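Home Talks Notes Archive Contact
Search this site... Go

Labeling stored goods so they can be found again -- speaker notes
Rocío Camacho, Cudenstead, 1 Apr 2019

Slide 1. Title. Wait for the door to close.

Slide 2. Scope: small household stores. Bulk warehousing is in Ihor Pasichnyk's talk. Define "container" as anything with a lid or a rim.
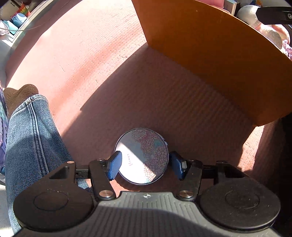
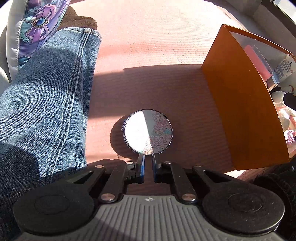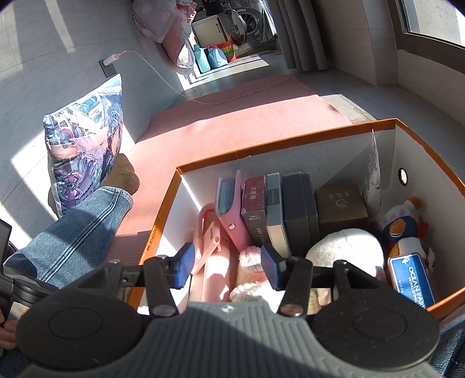

Slide 3. Three common schemes: by content, by location, by running number. Content labels fail when the content changes. Location labels fail when the shelf moves. Running numbers survive both but need an index.

Slide 4. The Nava index. 893 entries, one line each: number, content, place, date last opened. Kept in a plain text file. Sort by number only -- searching does the rest.

Slide 5. Error rates. In January we checked every entry against the shelf. 51 were wrong. Most had the right content and the wrong place. Four numbers had been issued twice. Explain the duplicate check before someone asks.

Slide 6. Label stock. Paper with clear tape over it lifts at the corners in a damp room. Tundex film holds, but the ink needs a minute to set. Write on the side, never only on the lid. Lids get swapped.

Slide 7. Number format. Start at 1000 so every label has the same width. Do not encode the room in the number. Lollo did this and had to relabel after one move.

Slide 8. Retiring a number. Strike the line, leave it in the file, do not reuse it.

Skip slide 9 if short of time -- it repeats the table from slide 5 by room.

Questions. Repeat each one for the back rows.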